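Moving Out of Arkside, Four Weeks On

So we did it. After 504 weeks in the flat at Arkside (I worked it out on the back of a removalist's quote, don't judge me) we packed up and moved to a little weatherboard place in Wumbei, 60 kilometres up the line. I keep getting asked how it's going, so I thought I'd put it all in one spot.

The move itself was fine, apart from the couch. We'd measured the couch and we'd measured the front door, and neither of us had thought about the hallway bend. It's living on the verandah for now under a tarp, and I've had more cups of tea out there than I have in the kitchen!

The kitchen is the sore point, to be fair. There are four drawers and one of them is painted shut. I've been eating brekkie off whatever's nearest and telling myself the cupboards will get sorted before October.

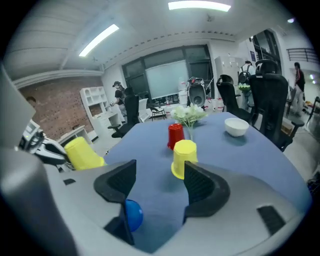
Getting to know the neighbours

I was dreading this bit. At Arkside you nodded at people in the lift and that was your lot, but in Wumbei they come to the door. With zucchinis. We've had so many zucchinis that I've made slice, fritters, a very ordinary soup and a chocolate cake that was far better than it had any right to be.

The street has a group chat too, mostly bin night reminders and a long-running argument over the colour of the new bus shelter. I've stayed out of it so far, though I do have opinions – strong ones.
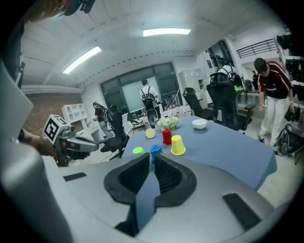
The commute was my other big worry. I'm still doing four days a fortnight in the office at Rolport, and the early train is brutal in the dark, but I always get a seat and I've finished two library books already. The coffee van at the station is better than anything we had in town.

Next job is the garden. It's mostly couch grass and one enormous lemon tree, and if anyone has a good way of getting rid of the first without upsetting the second, pop it in the comments please.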